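A day at Rullovside, with a shopping list

October 23, 2025

I went to the Rullovside open day with one question: how many hand-held grippers can we buy before May without wrecking the budget? I came home with three pages of notes and a sore neck (the train, don't ask). The bedroom was my favorite stop by far!
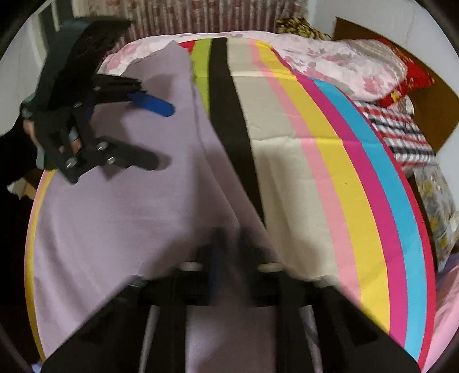 2 min read

You work with one gripper in each hand, and bedding is a great test for anybody who's shopping. Blue pads on the fingertips, bolts you can get at... I was already thinking about spares. Ovidiu Stoica showed me the price sheet: 900 for the Ititz, 700 for the Abeysekara, each, and you need two per person. Pads come in bags of 30 and I'd order a bag right away.

I asked about delivery and got "5 weeks, usually", so I wrote down eight.

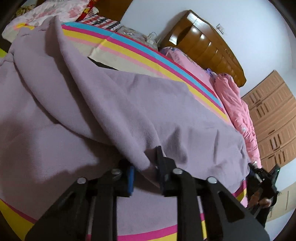
What I'm putting in the budget

Two pairs of the Abeysekara to start, plus pads, plus a line for bedding, which I'd completely forgotten – a lavender blanket and some stripy sheets would do us fine. The Ititz can wait until the Arndale room is ready. I still need a quote for shipping.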